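Self-catering chat > Scandinavia > Cabin on Flistotora, linen and final clean: are we being had?

Started by mudlarkmo, 8 October 2019

mudlarkmo
Hello all, long-time reader, very occasional poster. We've gone and booked a cabin for next June on Flistotora (little island, ferry from Brekke, looks heavenly) and I'm now going through the small print with a cup of tea, which I should have done before pressing the button, I know, I know.

It's called Larkel, sleeps four, and we booked through Fondamon. The price looked very good. Then the confirmation came through and it says bed linen and towels aren't included, firewood isn't included, and we have to do the final clean ourselves or pay for one. The charge for the clean is more than a night's stay! My husband says that's how it's done over there and to stop fretting. My sister says she's never heard of anything so cheeky and that when you pay for a cottage you strip the beds, run the hoover round if you're feeling kind, and go.

So has anyone stayed at Larkel, or anywhere on the island? And do you take your own sheets on the plane? I'm picturing one whole suitcase of bedding and the four of us wearing the same jumper all week.

peg_and_groundsheet
Your husband's right, sorry. We've had cabins up and down Norway and it's nearly always bring your own linen and clean it yourself. You get used to it. The cabins tend to be spotless because everyone before you has had to do it as well.

We take a sheet sleeping bag each and a pillowcase. They weigh nothing. Duvets and pillows are nearly always there, it's only the covers you need. Do check though, as we once turned up somewhere with bare mattresses and had a chilly first night under the picnic rug.

Hollins
I'd side with the sister. If a cleaning charge can't be avoided by any normal person on their last morning with a ferry to catch, then it's part of the price and should be shown as part of the price. Fondamon know perfectly well that people sort by cheapest. I've had this out with them over a place on the mainland and got a very polite email that said nothing.

peg_and_groundsheet
But it can be avoided, that's the point, you clean it!

Hollins
With what, and to what standard, and who decides? Ours said "cleaned to the condition found". I spent the last morning of my holiday on my knees behind a toilet. I could have done that at home for free.

Beverley Bloxham
Hello Mo, I can help a bit! We stayed at Larkel in June, just the two of us, although as you say it sleeps four. Absolutely loved it and would go back tomorrow if the budget would stretch. I'll try to remember everything that would have been useful to me.

Getting there: the crossing from Brekke takes 25 minutes and you can't book it, you just queue. We nearly missed it by stopping for a bun. Get your big shop done before the ferry, the island shop is lovely but small and shuts early, and we paid a silly amount for a cucumber.

The owner is Torbjørn Magnusson and he meets you off the boat if you tell him which one you're on. Lots of people won't need this bit but we'd hired a car with a very low front end and he showed us where to leave it at the bottom, as the last stretch of track is pretty rough. Then you carry your things up. If I'd known I would have packed a rucksack and left the wheelie case at home!

Bedding: duvets and pillows for everyone, thick ones. One double downstairs and two singles up a ladder thing in the loft. I say ladder, it's steeper than a stair anyway, and if anyone in your party has dodgy knees you'll want to settle who's sleeping where before you go. We hired the linen from him because I couldn't face the suitcase business, and it was all ironed and smelt of outdoors. The towels were on the small side (I'm not a small person) so I'd take one decent one each for after swimming.

The clean: we did it ourselves and it took us a morning, with the radio on. It's only a little place. He leaves a list pinned up in the porch, in English too, and there was a cupboard with a mop and everything you need. The woodburner was the worst bit. I've done a lot worse in Cornwall when I wasn't even asked.

mudlarkmo
Beverley you are a star, thank you, that's exactly what I was after. The ladder thing may be a problem, my mother-in-law is one of the four! She'll have to have the double and we'll have to be young again for a week.

Can I ask about the kitchen? The listing says "well equipped" and there's one photo of a kettle.

Beverley Bloxham
Ha, yes, the famous kettle. Two rings and one of those small worktop ovens, no full-size cooker. I'd taken a proper roast out of my plans by then and we mostly had fish and new potatoes. Plenty of pans, not one sharp knife, so wrap yours up in a tea towel and put it in the hold luggage. Fridge has an ice box that fits a bag of peas and that's your lot. No dishwasher but there's a nice view from the sink.

Water's from a borehole. Tastes fine, maybe a bit of iron. The shower runs out if you stand in it singing.

tartan_thermos
Bit of a different view from me. We didn't stay at Larkel but we were on Flistotora the summer before, in the one nearer the harbour, and I wouldn't say it was for everyone. There's a walk to the lighthouse, there's a walk to the other side, and then you've done the walks. It rained and the children went feral. If you've teenagers I'd think hard about whether you want somewhere on the mainland and do the island as a day out.

Nice people, mind you. And the linen cost extra there as well, so it isn't just your Mr Magnusson.

mudlarkmo
No teenagers thank goodness, just us, mother-in-law and her friend Jean. They'd both be happy with a chair and a puffin. Are there puffins?

tartan_thermos
Not that we saw. Lots of oystercatchers shouting at us.

Hollins
Mo, the thing I'd look at far more than the sheets is when your balance is due and what you lose if you cancel. With an older person in the party especially. Fondamon let each owner set their own terms and they vary wildly.

mudlarkmo
Right, I've dug it out. Balance is due 28 days before arrival, and after that it's non-refundable. Before that we lose the deposit only. Is that bad?

Hollins
That's decent, better than mine was. Put it in the diary and have the conversation about everyone's health the week before it's due, not the week after. And get your insurance the day you book, which I'd guess means today.

peg_and_groundsheet
Hollins and I agree on something, ring the bells. Yes, insurance now. And look at whether it covers you for missing the ferry, some of them treat it differently from missing a flight.

saltmarsh_jen
Butting in as someone on the other side of the fence. I let a little cottage (Norfolk, nowhere near any of this) and I've gone back and forth about cleaning charges for years. If I put it in the nightly price, the people staying a fortnight are paying over the odds for one clean. If I put it as a separate line, I get called cheeky. I can't win. At least with the Norwegian way the guest gets to choose, and I'd love to offer that here but I tried it for one season and never again. The oven! I won't go into it.

Hollins
I don't object to it as a separate line, Jen. I object to it turning up after I've paid. If it's in the search price with the box already ticked and I can untick it, grand. That's the choice.

saltmarsh_jen
Fair enough, and on my listing it does show up front. I didn't know Fondamon did it differently.

peg_and_groundsheet
It was in the listing when I looked just now, to be fair. Under "good to know", right down at the bottom past the map.

Hollins
Past the map. I rest my case.

mudlarkmo
I did not scroll past the map, I hold my hands up. I was busy looking at the jetty.

So, update. I emailed Mr Magnusson last night and had an answer before breakfast. He'll do the linen for all of us and have the beds made up, and he says the loft is fine for anyone who can manage a boat ladder, so that's me told. He's also said we can decide about the cleaning when we're there and pay him on the last morning if we can't be bothered, which seems very fair to me and takes all the worry out of it. My sister still thinks I'm being had. My sister goes to the same hotel every year.

Firewood is sold by the sack and he leaves it in the porch. Beverley, how many did you get through? And did you need a fire at all in June? I'm a cold mortal and Jean is worse.

Beverley Bloxham
Oh that does sound like him! We lit it every evening, partly for the cold and mostly because it's a lovely thing to sit by when it won't get dark. One sack did us but we went to bed early. I'd ask for a couple with four of you. Take matches, the ones there were damp, and take an eye mask, the loft window has no blind and the sun's up before you've finished your cocoa.

Last thing and then I'll stop. There's a visitors' book, do read it on your first night. Someone's drawn a map of where to swim and it's far better than the one in the folder.

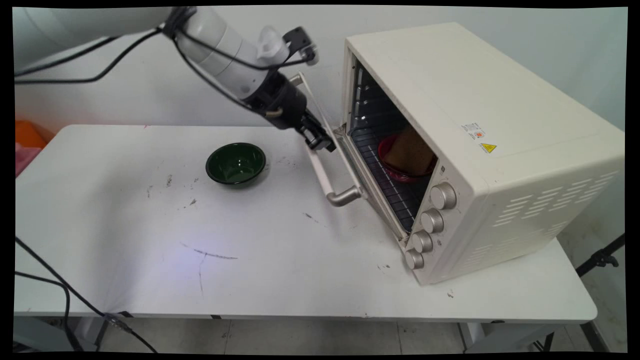

tartan_thermos
I'd take Beverley's word on the eye mask. Ours had a blind and we pinned a bath towel over it as well. And Mo, the swimming place by the harbour has weed right up to the steps, so walk round to the far side if Jean's going in.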